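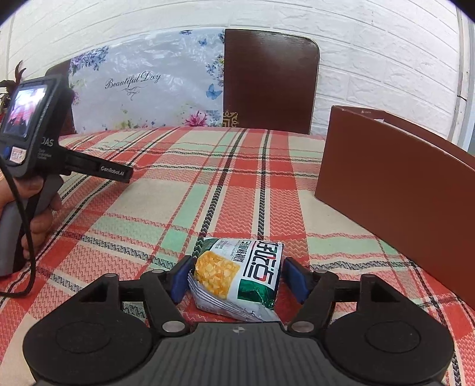
Ellholm, 31 March 2018

Kernik finger pads, blue, sold as a set with the handling sheet for hand-held grippers. In stock. Sheet rev 4 replaces the October one, please bin the old copy.

What the sheet covers, short version:

Soft packs. Snack bags, pouches, anything with air in it. Pinch at the middle, both pads facing square. Stop closing when the pack stops moving, no squeezing past that. Crushed goods = bad take, log it and use a fresh pack.

Cloth under the work. Patterned is allowed. Folds near the pick spot get smoothed before you start, not during.

Second operator. One hand on the grip, cable kept clear of the pick area. We still get asked about this one. Cable over the goods is a fail under our rules, no matter how good the grip looks.

Start and end position. Fingers open wide, nothing between them, hold for a count of 2. Then go. Same at the end.

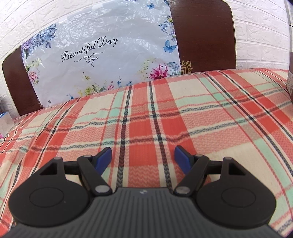

Pivots and pins: look them over before each session, again after 80 cycles. Any play side to side, stop and swap the arm. Don't tighten a pivot with the pads closed, you'll set it crooked and teh pads won't meet flat. Wipe pads with a damp cloth only. Alcohol dulls the blue face and grip goes with it.

Pads get changed in pairs. Never one. Change at 28 sessions or when an edge lifts, whichever is first.

Rostami pads fit the same arms but are not covered by this sheet. Bernari arms need the adapter, sold seperately.

In the pack: 2 pads, 4 screws, printed sheet. Driver not included.

Sheet written by Ekua Abugri, checked by Nkrumah Osei. Fixes and complaints to Ekua, orders to Nkrumah. Bulk orders ship from Ellholm only.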